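Als ich Siwan Pumphrey im Mai zum ersten Mal anrief, hatte sie gerade keine Zeit, weil ein Tisch im Türrahmen steckte. Ein paar Monate später sitzen wir beim Kaffee und reden über Räume, in denen gearbeitet wird, und warum die meisten davon so trostlos sind. Siwan richtet mit ihrem kleinen Büro Trastari Werkräume ein, zuletzt einen für Proliden.

»Hohe Decken sind toll, aber man verliert sich darin«, sagt sie. »Ich fange immer beim Tisch am Fenster an. Weiß, schwarze Beine, fertig. Und dann kommen Blumen drauf!« Die Blumen sind ihr wirklich wichtig, das merke ich schnell – sie kommt dreimal darauf zurück.

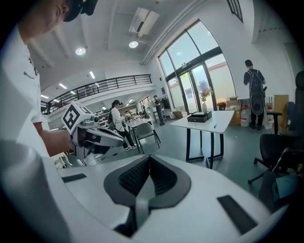
Ich wollte natürlich wissen, was so etwas kostet. Für Tisch und Stuhl zusammen hat sie 500 Euro eingeplant, am Ende waren es 767 (der Stuhl, sagt sie, und verdreht die Augen). »An Stühlen spare ich nicht mehr. Auf einem schlechten hältst du 60 Minuten durch, dann läufst du nur noch herum.«

Und die Kartons, die sich überall ansammeln? Da lacht sie. »Ein Karton an der Wand stört mich nicht. Bei 22 rede ich mal mit den Leuten.« Von Schränken bis unter die Decke hält sie wenig, vor allem an der Fensterseite. Das Licht soll rein. Bei mir zu Hause steht seit Montag auch ein Strauß auf dem Schreibtisch, etwas schief, in einem Gurkenglas.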